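We use cookies to keep you logged in. Accept / Manage
Reading time: 2 min

Two-arm table cell – gripper closes off center on clear bottles

orsolya_sz
Bottle cell at Nordale, two white arms, big brown table. Fingers changed Wed 1 June. Since then the left arm closes a bit off center on clear bottles. Dark glass one is fine, every time. Reran the wrist camera calibration, 253 frames, no change. Fixed camera says the pose is good.
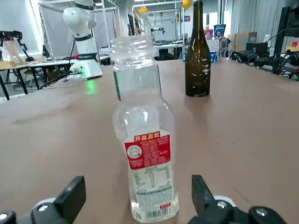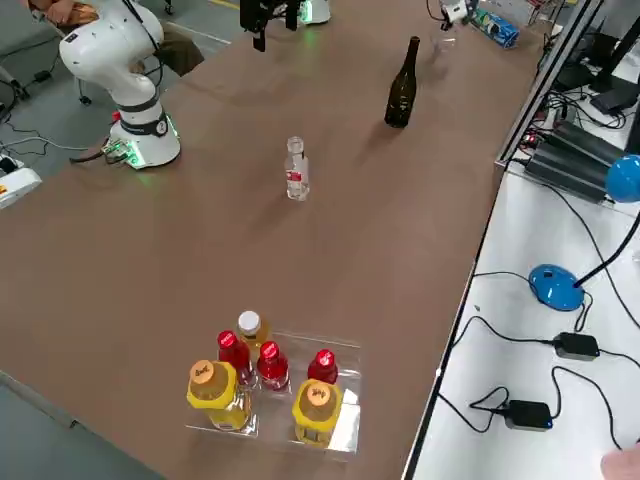 Fingers are torqued to spec, I checked twice. Gripper homes ok. Before I pull teh whole thing apart – anything else to look at?

wivness_tech
Clear plastic = bad depth. Your camera is reading the table through the bottle. Not mechanical imo.

s_abbasi
Disagree. It started with the finger swap, she said so. Check the seating face on the finger mounts. We had grit under one at Ercombe, tiny bit, tip was off by 2 mm. Depth had nothing to do with it.

wivness_tech
Then why is dark glass fine?

s_abbasi
Heavier. Fingers push a light empty bottle over, a glass one might just stay put and hide it. Jog to the bottle by hand, close at slow speed, watch which finger touches first. Camera out of the loop.

orsolya_sz
Ok did that. Left finger touches first, on both bottles. So the glass one was never fine, just didnt show.

s_abbasi
There you go. Fingers off, wipe both faces, new screws if the heads are chewed. Redo the tool center point after, dont reuse the old one.

brandao_fan
Also look at cable slack at the wrist. Ours was pulling at full reach, around 630 cycles before anyone noticed

wivness_tech
Still say fix the lighting. You'll be back here in November.

orsolya_sz
lol maybe. Taking fingers off after lunch. Will do 60 picks on clear only and post numbers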